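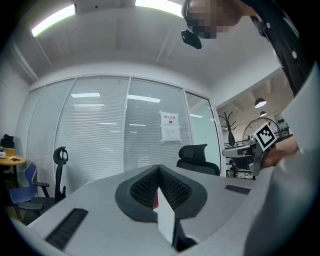
Recording a demonstration with the hand-held grippers, Osgate project.

Participants wanted: teaching by hand

Osgate is comparing ways of collecting demonstrations for robot learning. In our February pilot, policies trained on 1,539 hand-held demonstrations did better than those trained on teleoperated ones - we now want to repeat this with new people.

We need 8 adults with full use of both hands. No robotics experience required. Each person records 100 short table-top tasks, with breaks. Faces are blurred before any footage is shared.

Apply to Firdevs Gündoğdu or Hiếu Tôn by 2020-04-24.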